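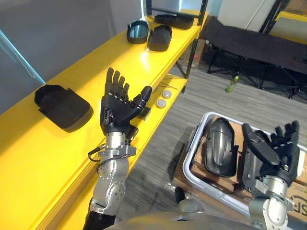 Chapter 3
What Stock Records Leave Out

Most introductions to inventory begin with a formula. You take the stock on hand at the start, add what came in, subtract what went out, and the answer is what you have. Students like it, and it fits on an index card. I have rarely seen a storeroom that agreed with it for a full year.

Consider the parts depot at Naltendale. Its records for December listed 221 items of one fitting. A hand count found 33 fewer. The managers blamed theft, as managers tend to, and bought new locks.
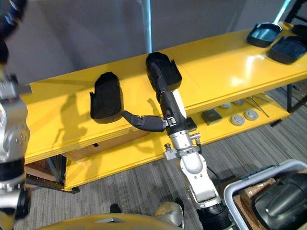

The locks made no difference to the next count. Parts had been received twice on paper, once at the gate and once at the bench, and both entries stood. Laskowska, the firm that sold the depot its software, called this a training issue. Readers may judge for themselves how often a seller finds the fault in the buyer.
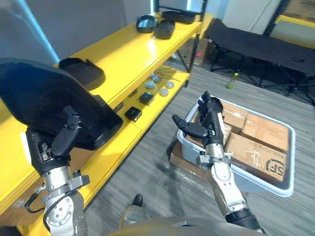
Figure 3.1. Shelf storage and bin storage side by side.

We should be just as slow to trust the cures. Kimgate claimed that labeling every shelf would end its errors within 17 weeks. The claim appears in its own newsletter, with no counts from before the labels went up. Without those, a lower error rate means very little. 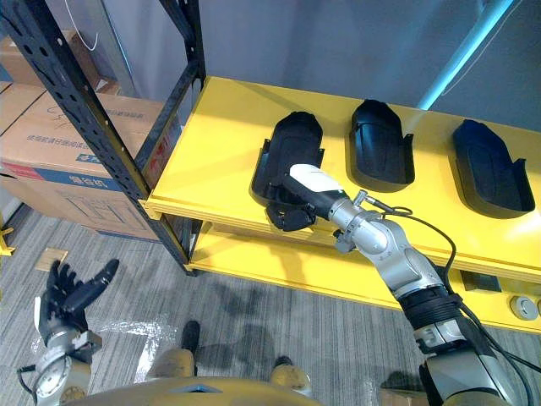 Iwona Kaczorowski objects that this is too harsh, and that a depot which labels its shelves at least learns where to look when the numbers go wrong. That is a fair point, though it is a smaller claim than the one Kimgate made. Section 3.1 starts with the count itself: when it should be taken, and how much of it to believe.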